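Velcombe Flag Football League
Minutes of the pre-season coaches' meeting, March

Present: coaches or captains from all 9 clubs, plus the league secretary taking notes. Traver arrived a little after 7 p.m. and were very kindly caught up by everyone at once.

Minutes of the last meeting were read and agreed, with one small fix: the semifinal was lost by Hosseinzadeh Hawks by 2 points, and we are sorry for making it sound worse than it was.

Rosters. It was lovely to hear that 57 new players have signed up over the winter, and a good many have never pulled a flag in their lives, so please be patient with them in the first few weeks. Clubs may still add players until the opening game. After that, any move between clubs needs a yes from both coaches – in writing, please, and a text message does count.

Rule changes. We spent a long and mostly cheerful time on the rush line. The proposal to move it back a yard was put to a vote and did not pass. The no-run zones stay as they were, and the clock will now stop for injuries in both halves.

Fees and kit. The team fee stays at $100, to general relief. Cledix will supply the flag belts again, and coaches should check the clips on last year's belts before handing them out to anybody.

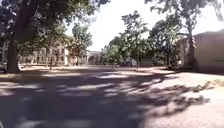

Traver asked whether the playoffs could be seeded on head-to-head results before point difference, as running up the score on a newer team is no fun for either side. Most of the room liked this very much, though Hosseinzadeh wondered what we would do with a three-way tie. The secretary will write up both versions and send them around before the next meeting.

Any other business. Clubs are asked to send in their jersey colors soon, with a second choice if they possibly can. Thanks were given to last season's referees, and all but one are coming back.

Meeting closed at 8:50 p.m.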